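Flestum Help Board
Home | Boards | Arms and Grippers | Unanswered | Log in
Search this board Go

Two-arm cell, cable on the right arm keeps creeping toward the elbow. How do you route yours?

Roxana Barbu
2025-08-10
14 comments, 3 shares

Hi all! I look after a little two-arm cell (both arms on one rail, papered walls, marble-look floor) and we use it for packing candy and snack bags into gift bags. It's been running since spring and I've been pretty happy with it, apart from one thing that is driving me up the wall.

The left arm has a thin cable that runs along the outside from base to wrist, and I never have to think about it. The right arm has a corrugated conduit that starts at the top of the wrist, goes along the arm and droops around the elbow on its way down to the base. Every couple of days I find it has slid down and made a fatter loop at the elbow. I push it back up, redo the hook-and-loop strap, and off we go again. Our log says it was fine for the first 1789 cycles and then it started. Now I get 200 if I'm lucky before I'm in there with my hand again.

Once last week it snagged when the arm folded back and the wrist camera picture went black for a second. It came back on its own, but I don't like it. I've also noticed that the gripper on that side lands a hair to the right of where I taught it, and I can't tell if the conduit is pulling on the wrist or if that's a separate headache.

So my questions are: do I make the loop shorter, or longer? And where do you put your strap? I've got mine right behind the wrist because that's where the last person had it. Two pictures from the cell, with the gift bag in the middle and the candy on the floor:
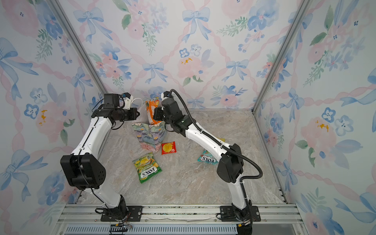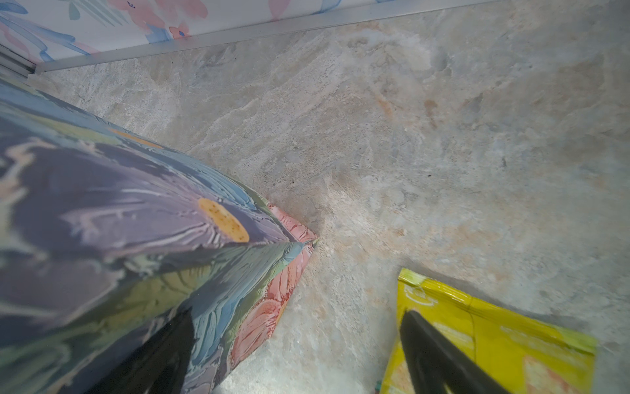 Tamara Căpraru
Longer is usually the answer, but only in the right spot! I had the same creep on ours and I kept shortening the loop, which made it so much worse (every time the elbow opened up it yanked the conduit through the strap, and then the slack had nowhere to go back to).

What I'd do, with the arm powered down:

Take the strap off completely and let the conduit hang. Wipe the arm where the strap was, and wipe the conduit too. Mine had gone slick from all the handling, and hook-and-loop on a slick tube is hopeless.

Put the arm in its longest reach by hand, wrist turned as far as your job ever turns it. Lay the conduit along the arm so it isn't tight anywhere and mark it with tape in two places, one a hand's width behind the wrist and one just before the elbow.

Then strap at both marks. The one near the wrist should hold firmly. The one before the elbow I leave a bit loose so the conduit can turn inside it but not travel. A wrap of rubber tape under the firm one helps a ton.

After that, run it slow, and I mean really slow, 20 percent, through the whole job with your hand on the stop. Watch the elbow when the arm folds back, because that's where you'll find out if you left too much. I look at mine again after 400 cycles and write down where the tape marks are.

About the gripper landing to the right, fix the cable first and then check it. I went and retaught every single point on ours before touching the conduit, and then had to do it all over again once it wasn't tugging anymore. A whole afternoon, gone. If it's still off afterward, snug up the bolts at the mounting plate before you reteach anything.

Oh, and the black-for-a-second camera thing, please do look at the plug. Reseat it and give the cable a gentle wiggle while you watch the live picture. If it flickers, swap the cable, don't tape it.

6 people found this helpful

Ghiță
zip ties. two of them. done

2 people found this helpful

Roxana Barbu
Thank you Tamara!! The loose strap before the elbow is what I was missing, I only ever had the one. I did the plug wiggle already and got one flicker out of maybe a dozen tries, so I'm ordering a new camera cable today. Ghiță, I did have zip ties on there in the beginning and one of them dug into the conduit, so I'm a bit scared of them now. Will redo the straps tomorrow morning before the first batch and post the cycle count when I have one.

Share this thread (3)
Previous thread | Next thread | Back to Arms and Grippers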